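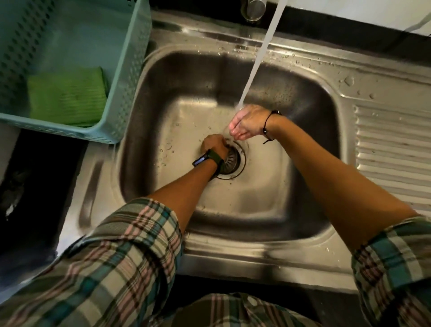
Where the Water Goes: Hand Rinsing at a Shared Kitchen Sink
Project report, Group 3
Dede Agyeman, Kwesi Akpalu, Cillian Fahy
Supervisor: Philomena Dramani
13 January 2019

1. Background

Frimpong House has one kitchen, one sink and 30 residents, most of whom cook as though someone else will be along shortly to deal with it. Our course asked for a small study of water use in a place we knew well. We knew this sink extremely well, having all been blamed for it at one time or another.

We wanted to find out how much water goes on rinsing hands while cooking, and whether a thin stream does the job as well as the tap on full. Dishes were left out. Dishes in Frimpong House are a separate project, possibly for a historian.

2. Method

We put the plug in, let each person rinse as usual, then bailed the water into a measuring jug. This is slow and a bit undignified. Cillian suggested a flow meter but the department's was out on loan until the end of January.

Everyone rinsed twice, first with the tap however they liked it and then with the stream turned down thin. Hands were dusted with flour beforehand so that we were all equally dirty. Sleeves had to be rolled up above the elbow, a rule added after Kwesi's first attempt, when a good part of the sample left the kitchen in his cuff.

3. Results

With the tap as they liked it, people used over 2,000 ml per rinse on average. With the thin stream, every person used less, and most got the flour off just as well. The exceptions were people who held their hands flat. Cupping one hand under the stream and tipping the water over the other worked best, and it also kept the counter drier.

Flour paste collected in the strainer throughout. We had to stop and clear it 8 times, and those stops took up more of the session than the rinsing did.

4. Problems

"Thin stream" was judged by eye, and Dede's eye is more generous than Kwesi's. Some water was lost in bailing. Everybody also knew they were being measured, and several became suspiciously thrifty. Cecilia Ankrah asked to go again when she heard her figure — we kept the first one.

5. Next steps

We would like to repeat the test with cooking oil in place of flour, using the flow meter. We also owe the kitchen a new measuring jug.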